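Clerkeldale Robotics Club
Workshop tips: cloth and bedding tasks

Collected by Sushil Pant for teams joining the household round. Last updated June 10, 2026.

Cloth is harder than blocks. Teams who did well at stacking often lose most of their marks in the bedding task, and the fixes are mostly small ones.

Before you start

Clear the floor on both sides of the bed. Shoes and charger cables are what the hand catches on first.

Wash new sheets once without softener. Fresh from the packet they are slippery and the fingertips slide off.

Wipe the fingertip pads with a barely damp cloth between runs. Lint builds up fast.

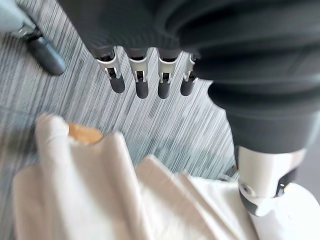
Picking up fabric from the floor

Go for a fold. A flat stretch of cloth gives the fingers nothing to close on, so push the fabric together a little if you have to, then bring the thumb in from the opposite side. Slow the last inch of the approach. Anju Sisodia's team cut their approach speed in half in November and stopped dropping pillowcases.

With two hands, move one at a time until you trust your timing. Hands that meet in the middle of a towel tend to pull against each other, and the Rurkex wrist mounts we use will slip before the motor stops. Check the mount screws after every hard tug.

Keep a log. Ours has 3,513 attempts in it, and the notes column is more use than the scores. Write down the fabric and which hand went first.

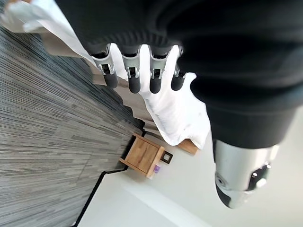 Working at the bedside

Bright white bedding washes out on camera near a window. Draw the curtain or turn down the exposure before you touch anything else in the settings. Pale gray sheets are easier if you are buying.

Bed skirts snag. Tuck yours up for practice – put it back down for the scored run, as the rules ask for the bed as made.

Take anything breakable off the nightstand while you are still tuning. Mark the spots with painter's tape so it all goes back in the same place.

Batteries and storage

Stop at 105 minutes even if the Pal controller still shows charge. Grip gets weak before the warning light comes on.

Store the hands open, in the Diltex cases, with nothing resting on the fingers. Covers come off for washing after over 1,000 grips. Cold water, air dry – no dryer.

Spare fingertip pads are in the second drawer. Sign for them.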